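Section 4: Teaching a Wipe-Down Task by Remote Control
Priller Teaching Kit, Set-Up and User Guide
Revised May 11, 2023, by Mhairi Drummond

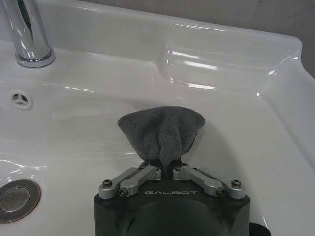 Teaching by remote control is the most fun you will have with this kit, and it is also where most of your good data will come from. You hold the Priller hand controller, the arm follows your hand, and everything you do is saved as a demonstration that the Gitow trainer can learn from later. Sections 2 and 3 got the arm mounted and the wrist view running. Now you get to do a real household job with it: picking up a cloth and wiping a bathroom sink. Cloth is a great first teacher, as it shows you right away how good your grip is. A gray microfiber towel held by a gathered bunch, with the fingertips closed on the base and the rest fanning out above them, shows up very clearly against a white basin, and the gripper still leaves you a view of the faucet, the overflow opening and the drain stopper. Aim for a wrist view that gives you that much to steer by.

4.1 Before you start

Check that you have:

Hand controller, charged
Foot pedal, plugged into port 2 on the control box
One microfiber cloth in a color that stands out from the sink
The Hepburn splash sleeve, fitted over the wrist cable
A clear path between your chair and the emergency stop

CAUTION: Keep the faucet turned off during all teaching runs. The splash sleeve protects against drips and damp cloths. It does not make the arm waterproof.

CAUTION: Only one person should be inside the taped floor area while the arm is live. If a second person needs to reach in, press the emergency stop first.

4.2 Pairing the controller

1. Turn on the control box and wait for the steady green light.
2. Hold the controller level, at chest height, with the trigger released.
3. Press and hold the side button until the controller buzzes twice.
4. Move your hand slowly to the left and right. The arm should follow in the same direction. If it goes the opposite way, open Settings, choose Viewpoint, and pick Facing.
5. Squeeze the trigger halfway. The fingers should close halfway and stay there for as long as you hold it.

Note: The arm only moves while the foot pedal is down. Lift your foot any time you want to rest your hand or shift in your seat, then press again to carry on from where the arm stopped. This is called re-gripping your hand, and experienced operators do it constantly.

4.3 Setting speed and grip

Open the Teach tab and enter these starting values:

Travel speed: 140 millimeters per second
Speed near surfaces: Low
Grip level: 3
Hand scale: 1 to 1

Grip level 3 is right for most cloths. Go up a level if a heavy towel slides out during lifting. Please don't jump straight to the top level. A hard squeeze wears the finger pads, and it hides sloppy pick-ups that you would be better off fixing.

If your hand shakes a little (everyone's does after a while!), set Hand scale to 2 to 1. The arm will then move half as far as your hand does, and fine work near the faucet gets much easier.

4.4 Recording your first demonstration

1. Lay the cloth loosely on the counter beside the sink. Don't fold it.
2. Move the arm to the Home position and press Record. A red dot appears on the screen.
3. Bring the open fingers over the cloth, slow down, and lower them until they just meet the fabric.
4. Close the trigger smoothly. Try to gather a bunch of fabric between the fingertips. A thin pinch of one corner tends to swing about and is hard to wipe with.
5. Lift straight up. Pause for one slow breath.
6. Carry the cloth over the basin and stop above the surface. Look at the wrist view and find the drain stopper before you go any lower.
7. Lower until the cloth touches, then wipe with long, even strokes that follow the curve of the bowl. Work from the rim in toward the drain.
8. Lift clear, return to the counter, and open the fingers to let go of the cloth.
9. Move back to Home and press Record again to stop.

CAUTION: Chrome fittings are hard and the fingertips will lose any argument with them. Go around the faucet with a wide margin, and raise the arm before you cross from one side to the other.

Note: The pauses in steps 5 and 6 matter a lot. The trainer uses them to split your recording into parts, and clean splits give you a robot that picks up well and wipes well, even when it has to do them at different times.

4.5 Keep it or toss it

Play the recording back at normal speed. Keep it if the cloth stayed in the fingers from pick-up to release and the arm reached every part of the bowl you meant to reach. Small wobbles are fine. A fumbled pick-up that you noticed and fixed is also worth keeping, so tag it Recovery. Those are some of my favorite recordings, and they make a big difference when the robot is on its own.

Delete it if you bumped the sink, lost tracking, or stopped halfway to answer the phone.

4.6 Building the full set

Plan on 130 kept demonstrations for one sink and one cloth. That sounds like a lot, but the rhythm comes quickly, and you can spread the work over several sittings. Between recordings, change one thing:

Drop the cloth in a new spot
Turn it or crumple it differently
Start your wiping from the other side
Switch the overhead light on or off

Glossy basins throw bright streaks back at the wrist camera, and the streaks move when the lighting does. Recording under more than one light teaches the robot to take them in stride.

4.7 If something goes wrong

The arm lags behind your hand: Close other programs on the teaching computer. If the lag stays, use the cable in place of the wireless link.

The cloth slips while wiping: Wipe the finger pads with a dry rag, then re-record with a bigger gather.

The arm stops and the screen reads Force Limit: You pressed too hard on the sink. Lift your foot, raise the controller a little, and press the pedal again. The February software update made this limit more sensitive, so older notes may say otherwise.

The recording will not save: Check the free space on the Pernness drive. Full drives show an amber light next to the socket.

When your set is saved and backed up, go on to Section 5, Training and First Solo Run.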